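Fight Night at the Pomar Hall

April 14, 2026

I drove over to the Pomar Hall for the Grumodska vs. Barbieri card and got home after one in the morning. I took notes on the back of the program, so this is mostly from those.

The paid attendance was announced as 2195, which left a few gaps in the upper rows. The last time I was there, in January, they said 2907, but that card had a local kid on it and his whole town bought tickets. My seat was on the aisle, 20 rows back. Parking has gone up again.

The undercard started late. The first two fights were four-rounders and neither one did much for me. The third was better. A tall southpaw named Bumotik was making his second start as a pro at super middleweight, and he has a very good jab for someone that new. He kept it in the other man's face for three rounds, then got tired and started leaning on him. He won all four rounds on my card. I would like to see him go six next time, with someone in his corner telling him to step back after he lands. He stood and looked at his work too often.

There was a long wait before the main event. The ring announcer read the sponsors twice.

Barbieri came out first and looked big for the weight. He has been a slow starter in every fight I have seen, and he was slow again. Grumodska took the first three rounds by going to the body and getting out on the left side. In the fourth Barbieri finally cut the ring off and landed a right hand that had Grumodska holding on for the last 20 seconds. I gave him that round and the next two, so I had it even after six.

The seventh was the best round of the night. Both of them threw to the end and I honestly could have scored it either way. I gave it to Grumodska for the body work. After that Barbieri's hands came down, and he lost the last three on my card. I had it seven rounds to three. The judges had it closer and gave Grumodska a split decision, with one card for Barbieri that I can't explain. 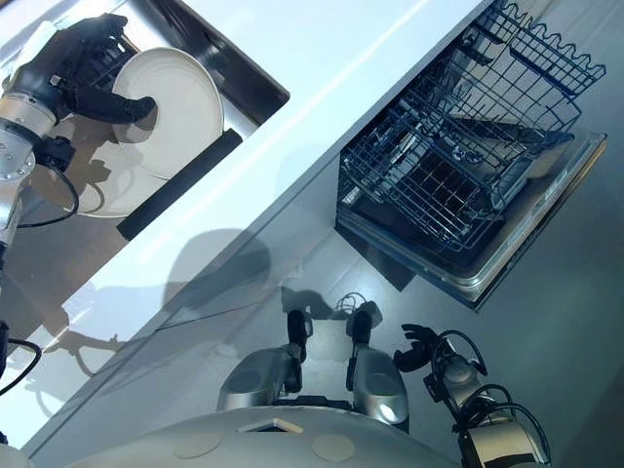
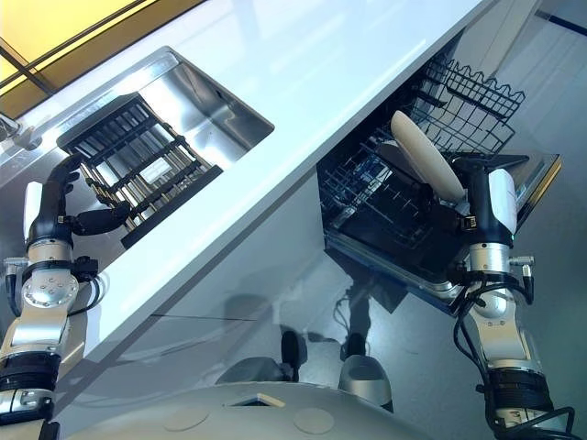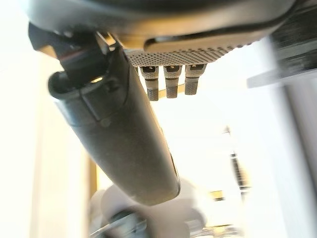
The other thing I wanted to get down is the referee. He warned Grumodska for low blows in the second and again in the fifth, and from my seat both shots were on the belt line. Then in the ninth there was one that was clearly low, and he let it go. Barbieri took his time getting back into the fight after that one and lost the round. I don't think it changed the result, but his corner was yelling about it until the bell, and I would have been too.

I expect there will be a rematch. Barbieri said he wanted one before he had his gloves off, and Grumodska nodded, for whatever that is worth. If they hold it at Pomar again I will go. Tickets were 90 for my section, and I'd pay that again for the main event alone. I would get there later and skip the four-rounders, unless Bumotik is in one.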